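Trandine Opens Its Gripper Comparison Bench to Small Workshops

Small shops that have been putting off the choice of a robot gripper now have a friendly place to try one first. Trandine, working with our good neighbors at Szewczyk, will run side-by-side gripper trials through May, and we could not be happier to share the news.
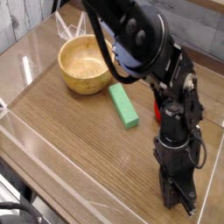

A parallel-jaw gripper over the Trandine test table, with a wooden bowl and a green foam block.

Every gripper gets the same 79 tasks on the same arm, using plain household things, and visitors are welcome to bring parts of their own — the odder the better! "Soft items teach us the most," said Bhupendra Kashyap, who leads the trials.
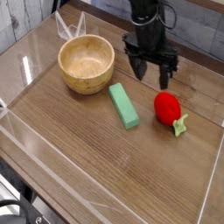
Results so far cover 1,326 attempts with 2 sets of fingers, and the full tables, missed picks included, go to every shop that signs up. Eliécer Ccori is looking after bookings and will gladly talk through controllers and cameras as well. Sessions start at 9 a.m. at the Trallano building, and coffee is on us.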